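4. Workplace study: the drinks cooler at Lurnach

4.1 Setting and task

The second of our two sites was the staff shop at Lurnach, a food hall operator that keeps its cold drinks in upright cabinets and fills them by hand. We were keen to work here from the start. Restocking looks like a small job on paper, and yet everyone we interviewed in the first phase brought it up within minutes! The arm runs the Plultov controller described in Section 3, and the work it takes on is the handling of single bottles and cans at the shelf. 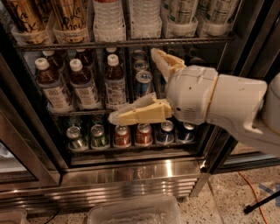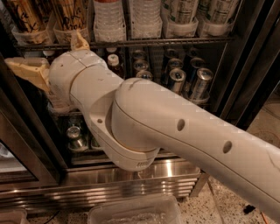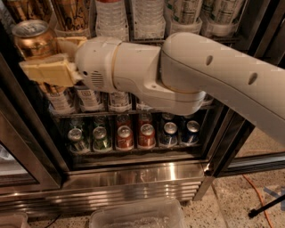 Figure 4. The arm working at the drinks cooler.

The cabinet is a demanding place for an arm. Shelf clearances are tight, the stock sits in clear plastic bins and trays that the depth sensing tends to miss, and a drink may be standing upright on one shelf while the cans on the shelf below present only their lids. Figure 4 gives a fair idea of how much of the opening the arm takes up during a reach. That turned out to matter a great deal to staff, who were used to leaning in from either side whenever they liked.

4.2 What the shift looked like before

Before the trial, filling the cooler belonged to whoever opened the shop. The opener crouched or knelt for the lower shelves, reached overhead for the top one, and kept breaking off to serve at the counter. We logged 3,336 item placements by hand over the baseline period. The logs confirmed what the crew had told us, namely that interruptions cost them more than the lifting did. One opener described finding her place again after each customer as "like rereading the same paragraph all morning."

4.3 What changed

During the trial period the arm attempted 3,000 placements, and staff stepped in on 1,131 of them. We were delighted with the first number and have learned far more from the second. Most interventions were quick: a bottle nudged upright, a tray pulled forward, a label turned to face the customer. Some were plainly a matter of taste (the crew have strong views on which flavours belong side by side, and we have come around to several of them).

The change in people's work was wider than we had planned for. Hendrik Magagula, the shift lead, rewrote the opening checklist in June so that the arm began with the lower shelves, the part of the job his crew liked least. Setting out stock for the arm became a task in its own right, done the evening before, and it moved some effort from the morning crew to the closers. The closers noticed at once! Simone Trindade, who ran the interviews, heard the same complaint from nearly all of them, and the rosters were adjusted to give closing shifts more time.

Skill also moved around in ways we find really exciting. Two casual employees with no technical background became the people everyone called over when a grasp failed, and by the end of the trial they were rearranging trays ahead of time to suit the gripper. Neither had this in their job description. We return to the question of pay and recognition in Section 6, where we argue that it should be settled before an installation begins.

4.4 Staff responses

All 26 employees at the site were invited to the closing interviews. Comfort working beside the arm grew steadily once people could predict which way the elbow would swing. Several asked for a tone before each reach, and we added one. Concern about lost hours came up often and did not fade over the trial. Lurnach agreed in writing to hold rostered hours constant while we were on site, but that agreement covers only the study, and we can't say what would follow a permanent installation.

Related items
Śliwiński: shelf handling in narrow cabinets
Ovisow site report: night-fill crews and shared tasks
Grasping through clear plastic: a short review
Who trains the robot? Informal skill in retail work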